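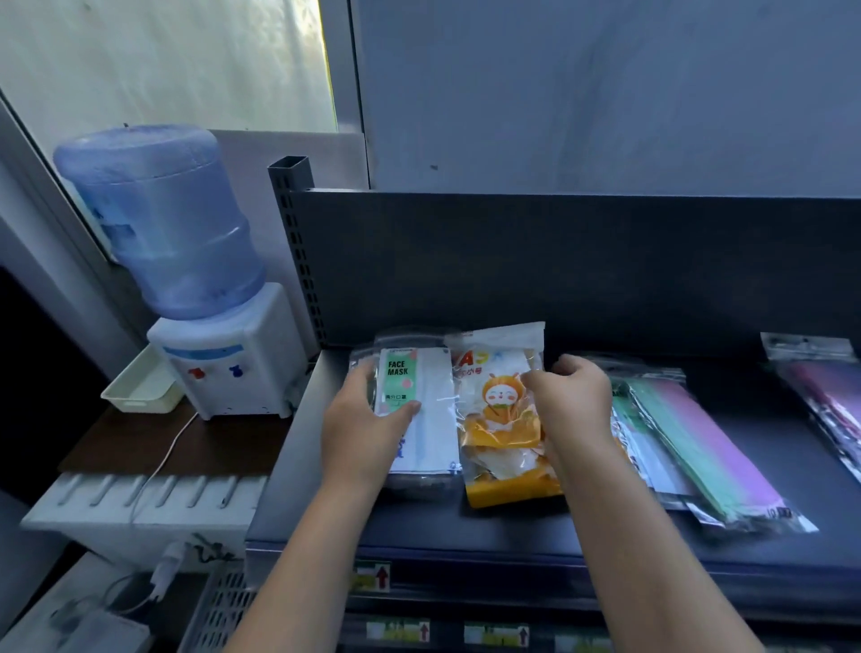
Face masks being arranged on the demonstration shelf.

Home | Articles | Automation | Events | Contact

The Omthorpe Open Day is a yearly visit day for people curious about store robots, held each May by a small outfit called Vudano. I've been to 2 of them now, so I'm writing this entry mostly from memory and my own notes! The part I like best is the shelf work, where packs get picked up, turned and set back down on a plain metal shelf.
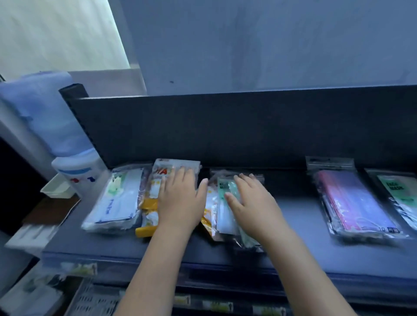
Sipho Jacobs runs the shelf session and he talks fast - bring a pen. He told us the library of recorded shelf tasks had reached nearly 2,000, and that soft plastic packs are the hard ones, as they bend and shine and slide over each other. A box is easy by comparison (his words, though I'd agree after trying it). Groups are kept to six people.

- Laying out: packs go side by side on the shelf, leaning at a slant.
- Comparing: two packs are held up together, one in each hand, overlapping a little.
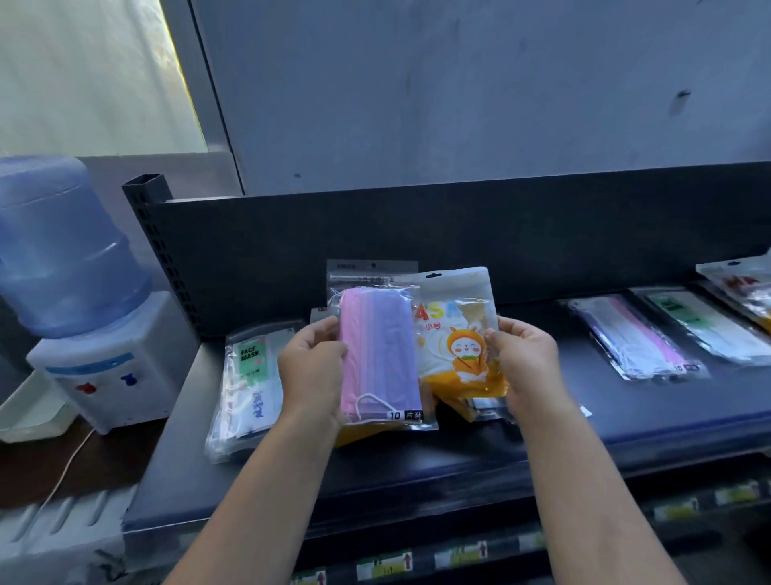
- Standing up: a single pack is held upright against the back panel, with a hand on each half.

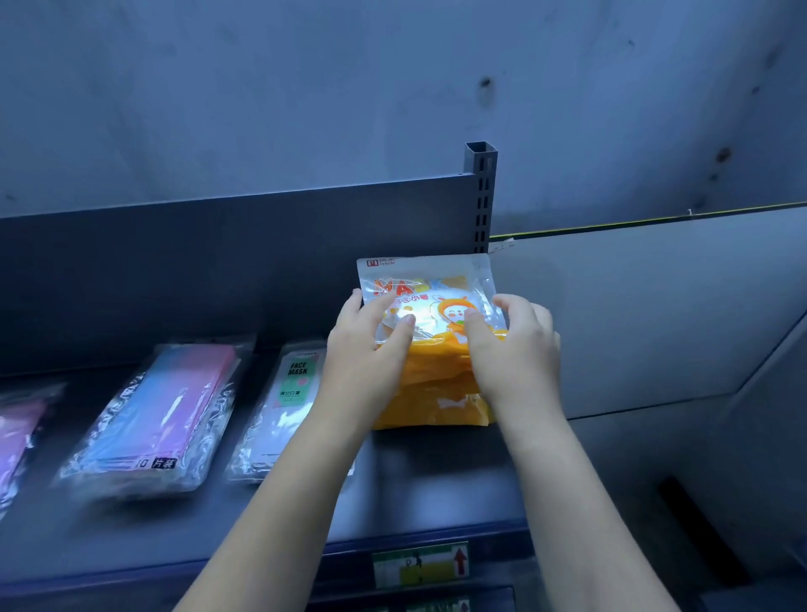
Getting there

Omthorpe is 28 minutes by bus from my place. Doors open at 10 in the morning, and Nomvula Kruger handles the sign-up list. Ask her for the early group, it's quieter and you get more time at the shelf.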